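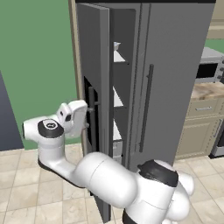
List home | Archive | Threads | Subscribe | Search

To: Dendoron users' list
From: Nuria Ambaye
Date: 3 May 2019
Subject: Re: what counts as an "open" in the door tasks?

Hello Callum, hello all,

Thank you for raising this, and sorry to have sat on it for so long. I wanted to read back through the March thread before I said anything, and that thread is a good deal longer than I remembered!

Callum Furnival wrote:

> We ran 997 episodes of the fridge task in Dendoron over the break and
> scored 865 of them as passes. Sugden's script, on the very same logs,
> gives us a much lower number. As far as I can see the only difference
> is that we pass anything where the door has moved at all, and they
> want it wide enough to take something off a shelf. Is there a house
> rule on this? If there isn't, could we please have one before
> everybody writes up?

There isn't a proper rule, only a habit, and I think you've shown rather nicely why a habit won't do. Two-door fridges are where it bites hardest. You can have the left door part of the way open, with the shelves showing through the gap and the fingers still on the handle, and one group will call that finished while another says the arm has barely begun. I've sat in on that very argument (at Galta, over a lot of tea) and I had sympathy with both sides.

So I'd like to suggest some wording for the good practice notes, and please do pull it about as much as you like:

1. State the door angle you count as open, in degrees, in the same paragraph as the pass rate.
2. Say whether the gripper must have let go. If it's still holding the handle when the clock stops, score it as "held open" and report that separately.
3. On a fridge with more than one door, name the door in the task text. "Open the fridge" is too vague.
4. Report contact between the forearm and the door panel, even on a pass. A simulator is very forgiving about a knock that would dent a real kitchen.
5. Keep at least 100 episodes per setting, and publish the seeds.

I'm least sure about the fourth. Our own contact log in Dudetti flagged 113 touches that I would have called harmless if I'd been watching, and I don't want people put off by a scary column in a table. Perhaps we need a force limit, but then we have to agree on the limit, and I can feel another long thread coming on. If anyone has a figure they're happy with on real hardware, I'd love to hear how you settled on it.

Callum, would you be willing to rescore your runs under points 1 and 2 and post both sets of numbers? No hurry at all, and do shout if the logs don't keep the release time, as ours didn't until quite recently.

With warm wishes to everyone,
Nuria

Contact the list owner | Copyright remains with the authors of messages | Back to top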